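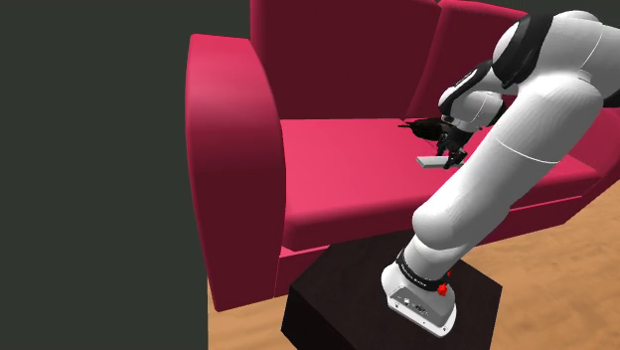

Getting a red wine smell and a water ring out of a sofa cushion

Posted by Salamatu Fiadzo, 24 Jan 2018

Print this page | E-mail this to a friend

I have a Brundholm two-seater, bought new in October. The covers do not come off. My brother spilled most of a glass of red wine on the left seat cushion. I blotted it with paper towels and then used cold water and a little dish soap. The color came out almost completely, but there is now a large ring where the wet part ended, and the cushion smells sour when you sit on it.

The tag underneath has a W on it and then some washing symbols with lines through them. I called the store and they offered to send someone out for 94 dollars, with no promise about the ring. Before I pay that, is there something I can do at home? I have a small carpet machine I could borrow from work. The fabric is a flat weave, cotton and polyester.

Kwesi Mahama

W means water-based cleaner is okay, so you have not damaged anything. The ring is most likely soap and dirt that moved out to the edge of the wet area as it dried. It happens with clean-looking sofas too. You need to wet the whole panel evenly, from seam to seam, and let it dry evenly. If you only work on the ring you will get a bigger ring.

Vacuum first. Mix 2 cups of cool water with two tablespoons of white vinegar in a spray bottle. Mist the entire top of the cushion, seam to seam, until it is damp but not soaked. Go over it with a white cloth, turning the cloth as it picks up color. Then mist again with plain water and blot again. Try it on the back edge first and let that spot dry overnight before you decide.
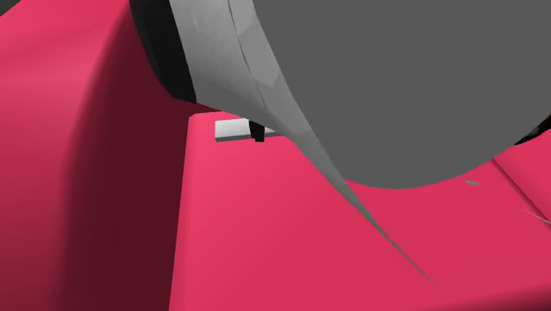 Drying matters more than the cleaning. Stand the cushion on its side if it lifts out, and put a fan on it. If it is attached, aim the fan across the seat and leave it there until the next day. Don't use a hair dryer on hot. I did that on a chair and the fabric puckered along the piping, and it never went flat again.

The smell is a separate problem. Wine that got into the foam will not come out by wiping the cover. If the bottom of the cushion has a zipper, open it and feel the foam. A zipper does not mean you should wash the cover, only that you can get at the inside. Sprinkle baking soda on the foam, leave it for a day and vacuum it off. I had to do this four times.

Etornam Sowah

just flip the cushion over

Naa Amegashie

I cleaned furniture for Ametepe for several years before I changed jobs. I agree with most of what Kwesi wrote, but I would go easier on the vinegar. One tablespoon is enough on a cotton blend, and you should rinse twice. Most of the rings we got called out for were from people using too much soap and not rinsing it.

About the carpet machine: yes, if it has a hand tool. Run it with plain cool water and no cleaner. Make one slow pass with the water on, then three or four with suction only. Overlap the strokes and keep them all going the same way. Empty the dirty tank and look at it. When what comes up is clear, stop.
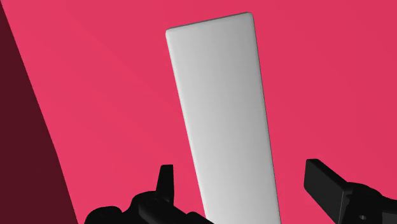
If the smell is still there after a week, the foam can be replaced. Measure the old piece and order one half an inch larger each way so the cover fits snugly. A shop that does boat seats will often cut it cheaper than a furniture store. Ask for the density in writing. Soft foam feels fine in the shop and goes flat in a year.

I would also call the store back and ask whether the 94 dollars covers the whole sofa or one cushion. If it is the whole sofa, that is a fair price.

Comments (4)

Kekeli Nyarko: Does this work for coffee with milk in it? Mine is older and has an S tag.

Naa Amegashie: No, S means solvent only. Keep water off it.

Salamatu Fiadzo: The cushions are attached, so no flipping. I did the whole seat with one tablespoon of vinegar and two rinses. The ring is gone. The smell is better but still there on warm days. I found the zipper and will try the baking soda.

Kwesi Mahama: Give it a full day each time before you vacuum.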